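Hemumwood Play Library: Frequently Asked Questions

What may be borrowed?
Members may borrow building blocks, wooden boxes, sorting trays and table mats. The full catalog lists 1,014 items. 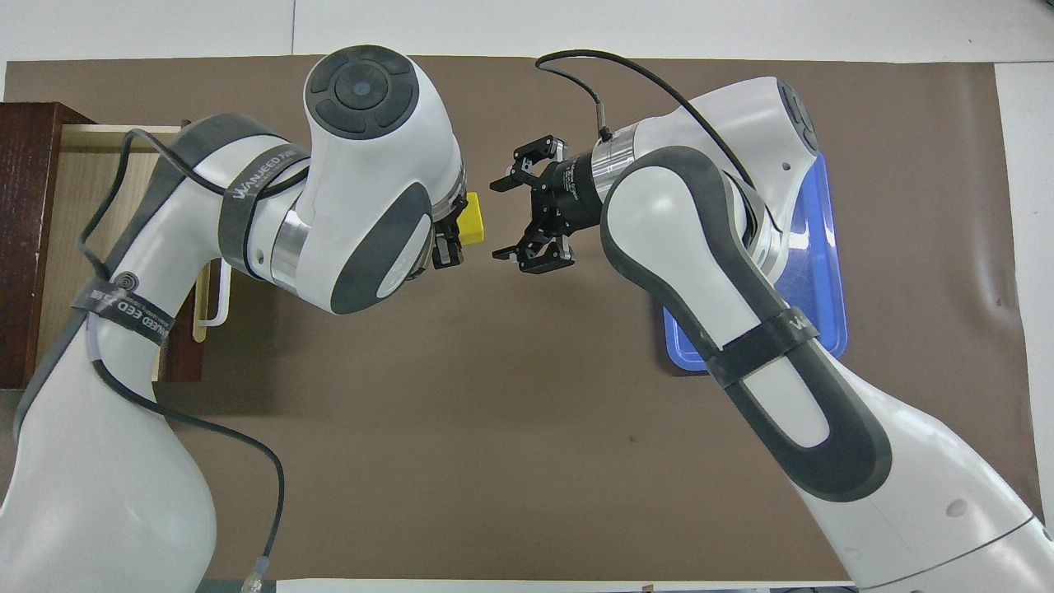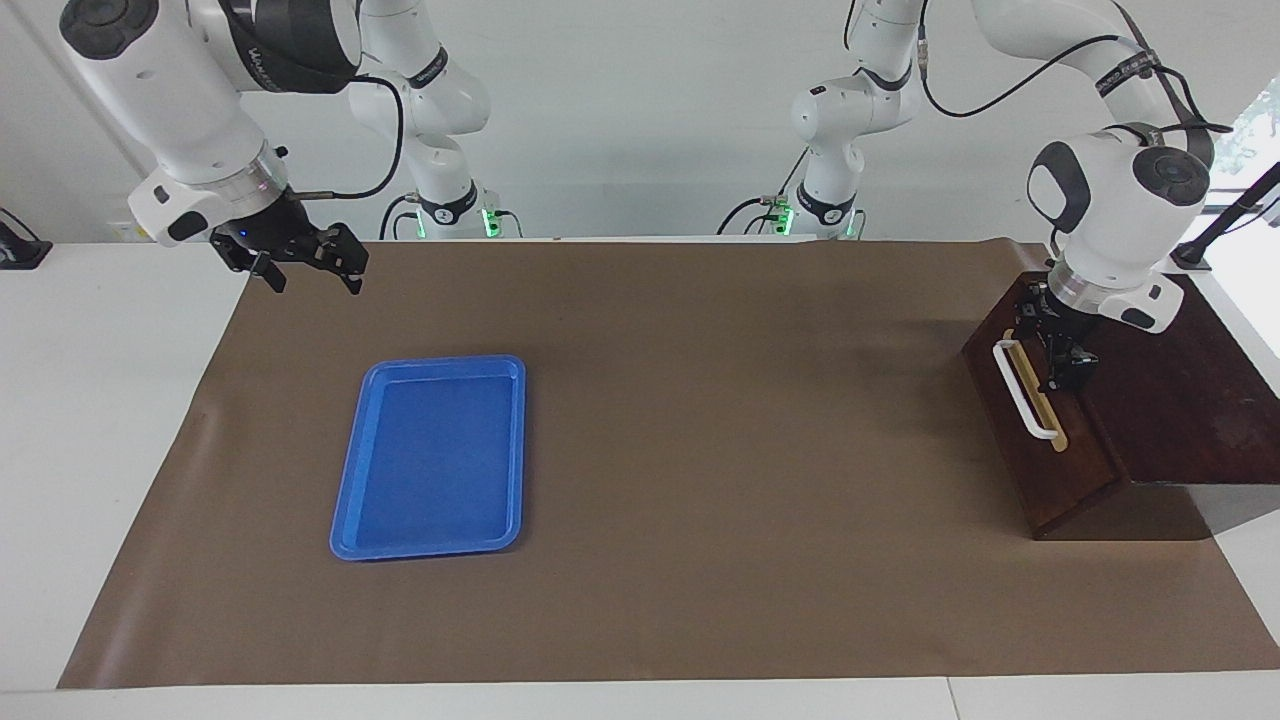
How many items may be borrowed at one time?
Each household may hold up to 16 items. A set of blocks counts as one item, whatever the number of pieces.

Is a table mat required?
Mats are recommended for painted or polished tables. They are issued on request at the Besard Street desk and must be returned flat or rolled, never folded.

How should wooden boxes be cleaned?
Wipe with a soft, dry cloth. Do not soak the wood or apply polish. Loose handles should be reported at the desk and should not be glued at home.

May plastic trays be washed?
Yes. Use warm water and mild soap.

What happens if a block is lost?
The charge is 50 cents per block. Missing boxes are charged at the catalog price.

When are returns accepted?
Returns are accepted until 6 p.m. The desk is closed for inventory in November.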